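Rapport d'avancement, tranche 2
Projet Tiêu : réemploi des emballages de calage pour petits objets fragiles
Destinataire : Funwood, service des programmes
Rédaction : Tuấn Đoàn, Trornine
Période couverte : jusqu'à fin septembre

1. Objet du rapport

Le présent rapport rend compte de l'exécution de la deuxième tranche du projet Tiêu, financée par Funwood au titre de la réduction des déchets d'emballage. Il fait suite à la note de lancement et au rapport de tranche 1, dont les définitions sont reprises sans modification. Les points financiers sont traités dans le tableau transmis séparément et ne sont rappelés ici que lorsqu'ils ont une incidence sur le calendrier.

La tranche 2 portait sur l'ouverture, le tri et le reconditionnement de boîtes en carton munies d'un calage en mousse moulée. La question posée par le cahier des charges est la suivante : dans quelles conditions une boîte ayant déjà servi peut-elle être remise en circulation avec son calage d'origine, sans ajout de matière neuve ?

2. Rappel du périmètre

Sont inclus dans le périmètre :
- les boîtes en carton à couvercle rabattable, tous fournisseurs confondus ;
- les calages en mousse blanche moulée, à logement unique ;
- les matériaux de remplissage laissés dans la boîte par le dernier utilisateur.

Sont exclus les calages multicouches, les boîtes à tiroir et les emballages ayant contenu des produits liquides. Cette dernière exclusion avait été demandée par Funwood lors de la revue de tranche 1. Elle a été appliquée dès la réception des lots.

3. Travaux réalisés

3.1 Réception et stockage

Le lot principal, livré par Brovex, comprenait 800 boîtes. Un prélèvement de 200 unités a été constitué pour les essais de la tranche 2, le reste étant conservé à plat ou monté selon l'état d'arrivée. Le stockage à plat s'est révélé peu adapté aux boîtes dont le calage est collé au fond : la mousse marque au droit des arêtes et le logement perd sa géométrie. Ces boîtes sont désormais stockées montées, couvercle fermé, sur deux niveaux au maximum.

3.2 Procédure d'ouverture

La procédure a été réécrite en cours de tranche. La version initiale prévoyait de maintenir le couvercle à la verticale pendant l'examen du calage. La charnière en carton travaillait alors inutilement et plusieurs couvercles ont présenté une amorce de déchirure. Dans la version en vigueur, le couvercle est rabattu complètement et laissé en appui contre le flanc de la boîte. L'opérateur garde les deux mains libres et la charnière n'est sollicitée qu'une fois par cycle.

La séquence comporte les étapes suivantes :
- pose de la boîte sur le plateau de travail ;
- ouverture du couvercle et mise en appui latéral ;
- repérage du remplissage résiduel ;
- retrait du remplissage et dépose dans le bac de tri ;
- contrôle visuel du logement et des bords de la mousse ;
- fermeture ou orientation vers le recyclage.

Le relevé photographique joint en fin de rapport correspond à l'étape de repérage.

3.3 Tri du remplissage

Le remplissage froissé constitue le principal facteur de dispersion des temps de traitement. Lorsqu'il est de la même couleur que la mousse, l'opérateur peut le confondre avec une partie du calage, en particulier au fond du logement. Deux mesures ont été prises : l'éclairage du poste a été déplacé de manière à créer une ombre latérale, et la consigne impose désormais un passage de la main dans le logement, même lorsque celui-ci paraît vide.

Le remplissage retiré est classé en deux catégories, réutilisable et non réutilisable. Un morceau froissé est réputé réutilisable s'il ne présente ni déchirure traversante ni trace de ruban adhésif. Le critère de souillure, trop dépendant de l'appréciation de chacun, est en cours de reformulation.

3.4 Contrôle du calage

Le contrôle dimensionnel du logement s'effectue au gabarit. Trois points sont vérifiés : la longueur entre faces opposées, la largeur et le rayon des angles. Les logements rectangulaires à angles arrondis se prêtent bien à cette méthode ; les écarts se concentrent dans les angles, où la mousse a été comprimée par l'objet d'origine. Sur le prélèvement, 33 calages ont été déclarés non conformes. Ils ont été mis de côté pour les essais de reprise de forme prévus en tranche 3.

4. Poste de travail

Les essais sont conduits sur une table en pin clair. Le choix de ce plateau avait été discuté en tranche 1, les nœuds du bois pouvant gêner le contrôle visuel des petites particules de mousse. L'usage n'a pas confirmé cette crainte pour les boîtes entières, mais le point reste ouvert pour le tri des débris. Un tapis sombre amovible est à l'essai pour cette seule opération. Il n'est pas utilisé lors de l'ouverture, car il glisse sous la boîte.

La boîte est placée à gauche du centre du plateau, la partie droite restant dégagée pour la dépose du gabarit et des fiches. Cette implantation convient aux opérateurs droitiers. Une disposition symétrique devra être décrite dans le mode opératoire définitif.

5. Écarts et difficultés

Le calendrier a glissé de plus de 3 semaines par rapport au plan initial. Le retard provient de la livraison fractionnée du lot Brovex et de la réécriture de la procédure d'ouverture, qui a obligé à reprendre les premiers relevés de temps. Les relevés antérieurs ont été archivés et ne sont pas exploités dans l'analyse.

La traçabilité des boîtes après contrôle demeure insuffisante. L'étiquette posée sur le couvercle se décolle lors des manipulations répétées, et son retrait arrache la couche superficielle du carton. Un marquage au tampon sur le dessous de la boîte a été retenu comme solution provisoire.

Enfin, la fiche de contrôle ne permettait pas de distinguer une boîte non conforme d'un calage non conforme. La nouvelle version comporte deux champs séparés. Les fiches déjà remplies ont été corrigées à partir des boîtes conservées.

6. Programme de la tranche 3

Les travaux à venir portent sur :
- la reprise de forme des calages comprimés, par repos puis par mise en température modérée ;
- la tenue de la charnière du couvercle au fil des cycles d'ouverture ;
- la rédaction du mode opératoire définitif, avec variante pour gauchers ;
- la reformulation du critère de souillure du remplissage.

L'essai de charnière nécessite un accord préalable de Funwood sur le nombre de cycles à retenir. Une proposition sera adressée avec le compte rendu de la prochaine revue. À défaut de réponse avant le début de la tranche, l'essai sera conduit selon le protocole décrit dans la note de lancement.

7. Demande au financeur

Trornine sollicite le report du solde non consommé du poste « fournitures » vers le poste « essais », à montant global inchangé. Le détail figure dans le tableau financier. Aucune autre modification de la convention n'est demandée à ce stade.

Annexe : relevé photographique

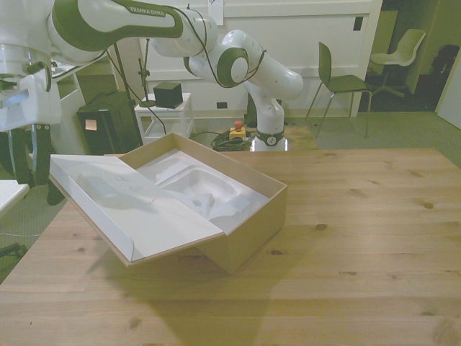

Fig. 1. Boîte ouverte, couvercle en appui à gauche ; remplissage froissé dans la partie basse du calage.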